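Two arms and a lot of butterflies
March 19, 2018

I drove out to the Torkono open day expecting to be sold something, and I was. The flyer promised "the home helper of tomorrow". What I got was a parking spot 600 metres from the door and a lukewarm coffee.

The main attraction was a pair of arms handling mesh above a plastic basket in a little walled pen, butterflies all over the wallpaper. I suppose the flowers are meant to make it feel like home. 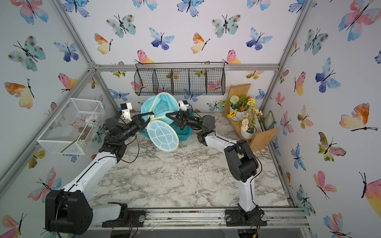 Wilfredo Lacson did the talking for our group. Nice bloke, very patient. I asked him what happens with a sock, or a wet towel, or a kid's jumper with the sleeves inside out. He said they were "working toward" that. They were working toward it in February too, according to their newsletter.

I'll give them this – soft, floppy stuff is hard to handle, and I can see why they'd want to show it off. But 300 people on the guest list and I didn't hear one price mentioned. I'd want a price, and I'd want to see it in my laundry, with my bad light and the cat.
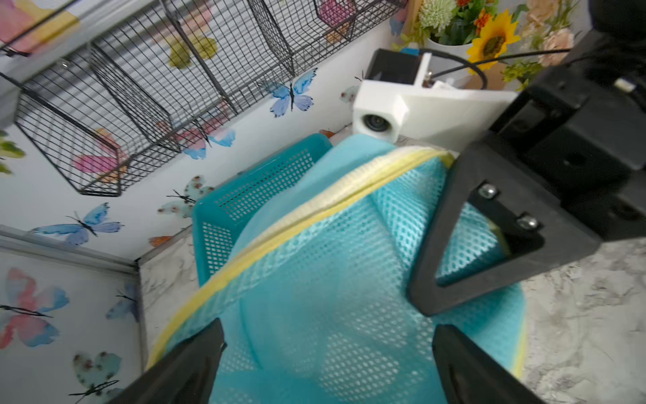 Gripper fingers closed on the turquoise mesh.

I kept the flyer, anyway. Layug is having an open day as well and I'll probably go to that one too.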